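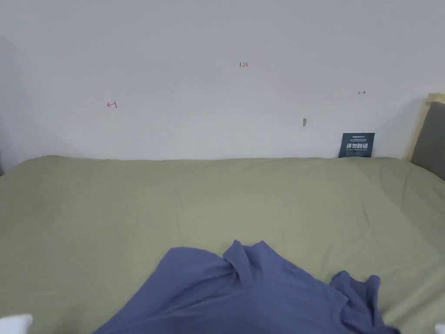

A plain white wall with a few small red marks on it.

Why Does a Tennis Ball Have Fur?

Pick up a tennis ball and you will notice that it is hairy. Grown-ups have had a long time to get used to this and no longer find it odd. You are allowed to find it odd.

The fuzzy coat is called felt. It is usually made from wool mixed with nylon, and it is glued onto a hollow rubber ball in two pieces. Each piece is shaped a bit like a dog bone. Wrap them around each other and they fit together, with one curvy line running between them. That line is the seam. If you have ever tried to gift wrap a ball, you will see why somebody needed a clever shape.

So what is the fuzz for?

Mostly, it slows things down. When a ball flies, it has to push air out of the way, and the air pushes back. This push is called drag. All those little hairs catch the air and make more drag, so the ball loses speed on its way to you. A bald ball would reach you sooner, and you would have less time to look worried.

The fuzz also helps with spin. The strings of the racket grip the felt for a tiny moment and can set the ball turning. A ball with topspin (the top rolling forward) dips down toward the court. A ball with backspin floats, then often stays low after it bounces. Players in Zamora, Brevedell and everywhere else will blame spin when they miss. Sometimes they are even right.

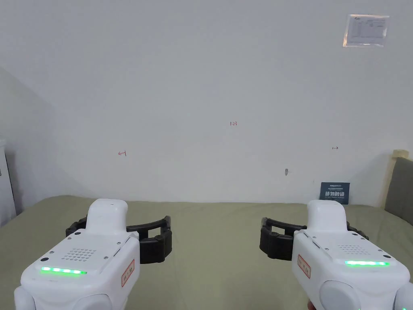
Two white grippers with black curved fingers, and a white wall beyond.

Why does it bounce?

Under the felt is rubber, and inside the rubber is air, squeezed in tighter than the air around you. When the ball hits the ground it gets squashed. The rubber and the air both want their old shape back, and up it goes.

The trouble is that the air leaks out, very slowly, right through the rubber. New balls come in a sealed can with squeezed air in it too, so they stay fresh. The hiss you hear when you open one is that air rushing out. After that the ball gets a little duller every week, until it belongs to the dog.

Try it yourself

Find a new ball and an old one. Hold them at the same height over a hard floor and let go of both together. Don't throw them. Which one bounces higher? Now do it 3 times and see if you get the same answer. Scientists would like you to do it 300 times, but dinner will be ready by then.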